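Planning the Equipment Budget for Our Computer Take-Apart Cell

When our team started in February, we thought the hard part would be the programming, and we were so eager to get going that the budget got one afternoon and half a page. We had $2000 to spend on top of the arms the lab already owns, and I would gently tell any team after ours to give that half page a good long week!

Our first quote, from Cirimetti, covered a fixture tray, spare fingertips and cabling, and it left us $153 for everything else, old desktops included. Skalolau came in lower on the fixtures but wanted 41 days to deliver, and that would have eaten most of the testing time we had left. We went back and forth (and back again) and chose Cirimetti in the end.

The drive bay is where we expect to spend the most on fingertips, so we planned the bench around it.

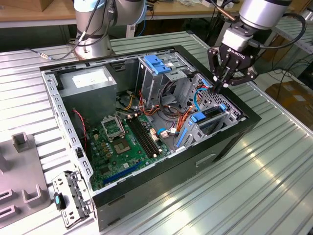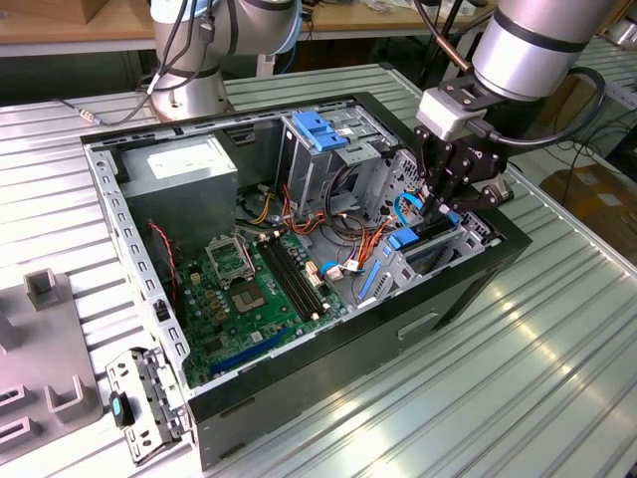 The hard disk, held in its blue caddy:

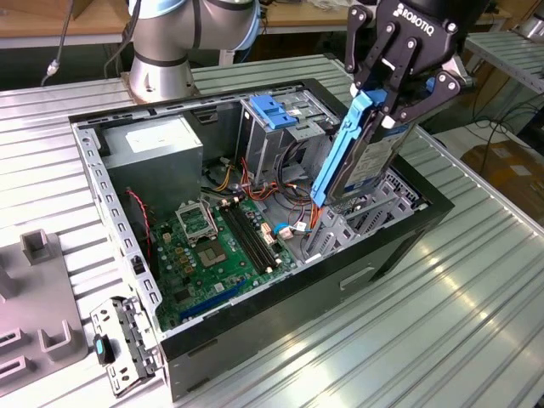

Zuleica Pimentel read our draft and wrote back that we should move the spare parts onto their own line, because fingertips wear down and a budget that treats them as a one-time purchase will come up short by the second term. She also wondered if we had asked Falcão about renting a second tray. We had not, and we have now sent them a note. Their answer will go in the appendix with the revised parts list.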